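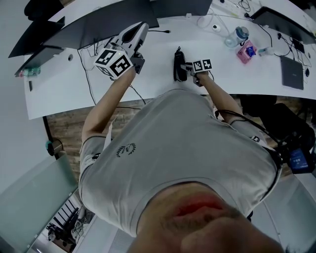 Bomdale Curved Desk, white

Paid $149 for mine in March and I'm still pretty happy with it! The curve is the best part (you can lean right in and reach the back without stretching), and it takes big monitors with room left over for a water bottle and whatever else piles up. My gripe is cables. There's no tray on mine, so the power strip just lives on top with everything tangled round it. White shows every coffee ring too. I'd still buy it again, four stars.

Nghĩa Nông, 20 Oct 2024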